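3.2 Monitoring procedure

Coders worked from the Clunerstead office in two shifts. Each shift logged public posts, call-in radio segments and printed leaflets that mentioned a candidate, a party or a polling place in the Omura district. 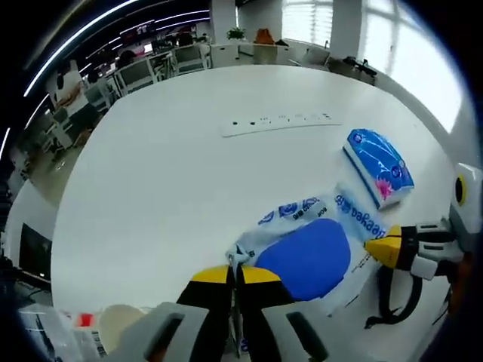
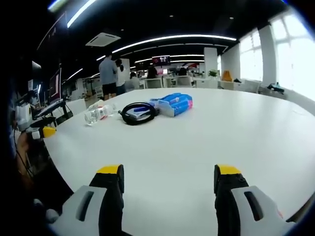

Figure 4. Items on the white table: plastic bag with blue printing (first panel); water bottle and coiled black cable (second panel).

Entries were sorted by channel before any judgment of content was made. A coder then marked each entry as hostile, disputed or neutral, using the definitions in Section 2. Hostile entries had to name or clearly point to a group; insults aimed at one candidate's record were marked neutral. Wei and Chou's earlier wording, which treated all personal insults as hostile, was tested in May and dropped, as it produced too many disputed entries from local radio.

Of the 600 entries logged, 182 were coded by both shifts. The shifts disagreed on 13 of these, all from call-in segments. Pak-hei Chu and Lok-yiu Wei reviewed the disagreements separately and then settled them in a joint session. Leaflets collected in Ivstead were coded from the paper copy, and the date of collection was used where no print date was given. Reposts were logged once, under the earliest copy found, with later copies listed in the notes field.

Entries could wait up to 2 days before coding. The delay did not affect the counts reported in Section 4, which use the date of publication. It does limit what can be said about early warning, and we make no claim on that point.

Last updated: July 15, 2021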